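Stutiver Household Sounds, data card

Welcome, and thank you for stopping by! Stutiver is a small collection of everyday kitchen and dining sounds, put together for people who like to tinker with audio (or who just need a good clatter for a radio play). It has 455 clips in all, sorted into 46 folders by the kind of noise you'll hear, from kettle lids to drawers that stick.

Every clip comes in 2 versions, one close up and one from across the room. The far version has a fair bit of echo in it, and we've grown rather fond of that, so we left it alone. 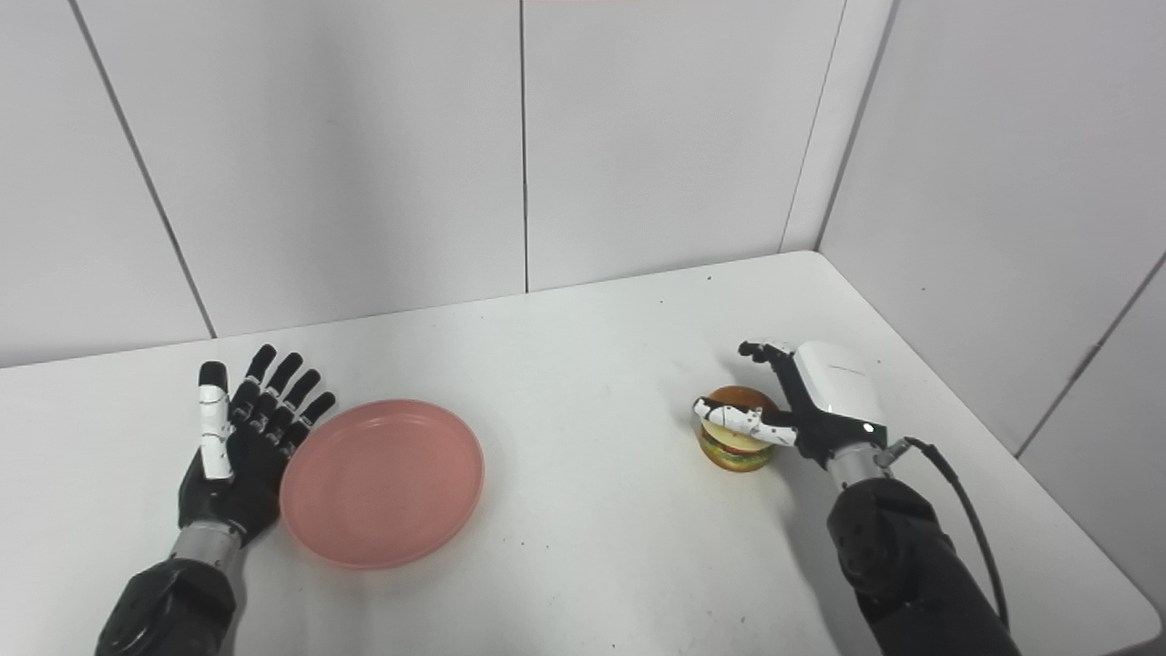
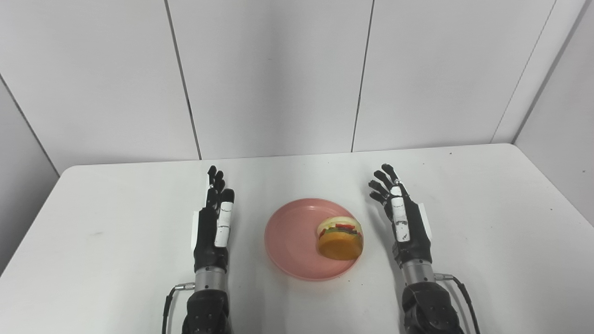
White table, white paneled walls.

DEWAN, February

This is the third release, and the folder names have changed a little. If you used the earlier ones, please run the Varska script before anything else; it will match your old names to the new ones and print a list of whatever it couldn't place. Anything on that list is probably a clip we took out for hum.

Labels were written by ear, and two listeners don't always agree on what counts as a clink and what counts as a tap. Where they differed we kept both words, separated by a slash. Irix, our little player, reads the slash without any trouble, but some spreadsheet programs like to turn it into a date, so do keep an eye out for that!

Known gaps: no blenders yet, and only 3 clips of running water.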